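4.3 Do lid claims hold up outside the lab?

Share 14 | Comments 2

Most of what is written about insulated drinkware rests on one kind of test. A full vessel is closed, left upright on a bench at a steady room temperature, and read at set times by a probe through the wall. The results are tidy and they favour the maker. We are not persuaded that they say much about how long a drink stays warm on an office desk, where the lid is opened, sipped through, left ajar and forgotten.

The usual defence is that heat loss through the lid is small beside heat loss through the wall. Prelden, whose test sheet is the one most often copied, puts this in its opening paragraph and offers no measurements to back it. Eteck repeats the line almost word for word. Neither sheet says whether the drinking hole was open or shut during the test, and when we wrote to ask, only Eteck answered, with a second copy of the same sheet.

Our own work is modest. We recruited office staff at a single site in Fluvstead over one November and asked them to keep a diary of hot drinks. The diaries gave us 197 usable entries. A further 140 were thrown out, mostly for missing times, and we admit that a loss on that scale should make any reader wary. People who fill in a diary properly may also be people who look after their coffee. We have no way of correcting for that and distrust papers that claim they do.

With that warning, the pattern in the usable entries was dull. Cups of 400 mL with a closed lid were called "still warm" later in the morning than cups with no lid, as anyone would guess. The difference between brands of lid, on which a good deal of advertising depends, could not be told apart from the difference between one drinker and the next. Marchal sells its double-seal lid at a higher price than its plain one. In our entries the two were rated the same, and several diarists were unsure which of them they owned.

Colour is another favourite claim. Dark lids are said to hold heat better, an idea that seems to have been borrowed from roofing and never checked. Under indoor light we would expect the effect to be too small to notice. Figure 3 has a black lid of the general type at issue, with a thick rolled rim and a smaller raised ring set inside it. Raised rings of this sort are often described in sales copy as a "heat trap". We found no published test that isolates the ring from the rest of the lid.
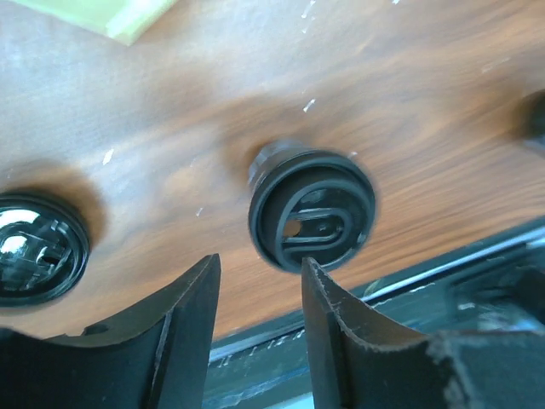 Figure 3. Black plastic lid with raised inner ring, on a wooden tabletop.

One reviewer objected that we were asking too much of a household product, and that a buyer who is happy with a lid has not been harmed by a weak test. We accept the second part. The first we do not, given that the test sheets are now being quoted in purchasing rules for public buildings, where somebody has to choose between tenders on the strength of them. The same reviewer asked for probe readings alongside the diaries. These would have helped, and we did not have the money for them.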